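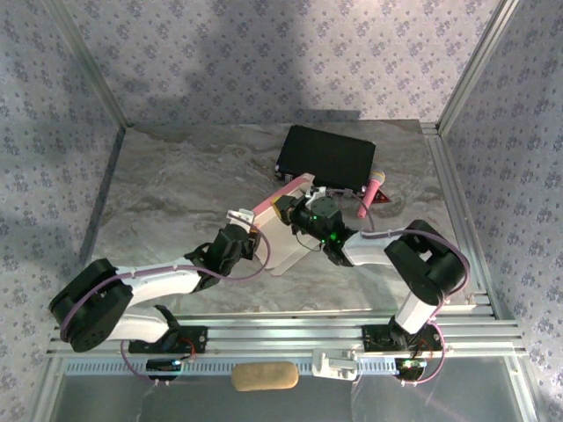 Abb. 1: Streublümchen auf blassem Grund, kleiner Rapport. Boden marmoriert, grau.

Flächengestaltung I, Skript zu Sitzung 8
Valderrama / Mittwoch, Raum wie gehabt

Wdh. vom letzten Mal: Rapport = kleinste Einheit, die sich wiederholt. Höhe und Breite immer in mm angeben, bitte nicht wieder in Pixeln.

Versatzarten
gerader Ansatz — Motiv trifft an der Bahnkante auf gleicher Höhe weiter
versetzter Ansatz — nächste Bahn um halben Rapport verschoben, mehr Verschnitt
ansatzfrei — Streifen, feine Strukturen, Kante egal

Streumuster: Motive scheinbar zufällig, liegen aber fast immer auf einem Raster. Kleine Blüten = "Millefleurs" im weiteren Sinn (Begriff kommt vom Teppich, nicht von der Tapete, wird in der Prüfung gern verwechselt). Fernwirkung: ab ein paar Metern verschwimmt das Motiv zum Grauwert. Also immer zwei Abstände testen, Armlänge und quer durch den Raum.

Marmorimitat: Adern nie parallel, nie gleich dick. Häufigster Fehler ist die sichtbare Wiederholung. Beim Druckdekor Girnix 502 liegt der Rapport bei mehr als 1.000 mm, fällt deshalb kaum auf. Ledov hat 40 mm, sieht man sofort.

Muster zu Muster: Maßstab trennen (klein an die Wand, groß auf den Boden), Helligkeit angleichen, eine Farbe gemeinsam. Grau geht fast immer, aber warm/kalt prüfen!! Beige Anteile kippen unter Kunstlicht schnell ins Gelbliche.

Noch offen: Negativform, Zwischenraum als Motiv. Kommt im Dezember dran, zusammmen mit Streifen.

Aufgabe bis nächste Woche
Ein Streumuster, zwei Farben, versetzter Ansatz. Vier Rapporte aneinandergesetzt ausdrucken, Kanten kontrolieren. Wer mag: Variante im Negativ. Abgabe auf Papier — keine Dateien per Mail.

Musterbücher Noltia und Iwasaki liegen im Sekretariat, nur zum Ansehen.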